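Before We Buy the Robot, Price the Mat

The Rosser quote came in September, and everyone at Pitbridge has been talking about the arm ever since. I'd like to talk about the rubber mat.
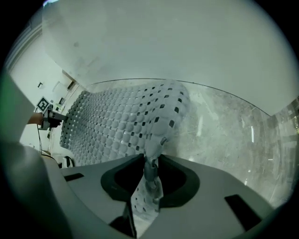 What the quote leaves out

Two hand-held grippers on one perforated rubber mat, and a person still has to work them. Rubber bends, curls and bunches up in the jaws. Catrin Wynne, who wrote our request, has a line for "soft goods handling" at 876 dollars. I can't find anyone who will tell me what that buys.

The arm's yearly service plan is 2000. Spare fingers are another 2000, and Pestby, where Elisa Ferri runs the floor, went through 2 sets before spring. Our plan has zero for spares. It also has zero for the hours people will spend teaching the thing to pick up a mat.

I'm not against buying. I'm against signing on Thursday with half a budget. Ask Rosser for a month's trial with our own mats, in writing, and put the labor on the same page as the hardware. If they say no, the Sallow money can wait another year.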